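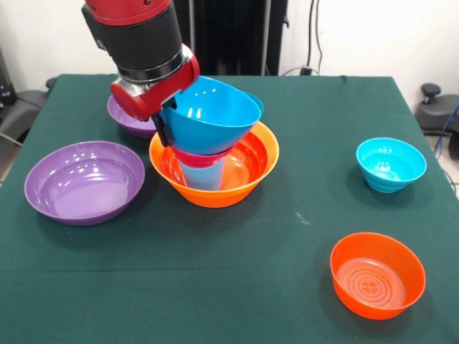

Bowl stacking demos: keep the messy ones?

hridgeway
We have 458 demos of the arm nesting bowls on the green cloth. The plan was to stop at 300, but the policy still drops the blue bowl too early when the stack leans. In my set the gripper always takes the bowl by the rim, so it hangs tilted going in. Should I throw out the tilted ones and record again?

bpillai
No. If you grip by the rim you will get tilt at run time too. Keep them.

ecabrera
I'd drop some. We trained on everything at Ramumley and the arm learned to let go at a bad angle. We cut the demos where the operator released before the bowl settled and it got better.

bpillai
That's a release problem. Tilt on the way down is fine.

ecabrera
Fine, but she should check the last 2 seconds of each one before deciding. Ours were mixed together.

lorena_c
Are you moving the start positions? You've got a big purple bowl at the front left and the cyan and orange-red ones off to the right. If they sit there in every episode the model may just memorize the table.

hridgeway
I shuffle every 5 episodes. Stack stays left of center most of the time, I'll admit.

lorena_c
Move the stack too. And I would shuffle every episode. It's slow but you only do it once.

bpillai
Every episode is overkill for bowls.

lorena_c
Wasn't for us. We had to redo a whole set in January.

hridgeway
OK. I'll tag the early releases first and leave the tilted ones in. New batch will have the stack on the right. Will post the numbers when training finishes.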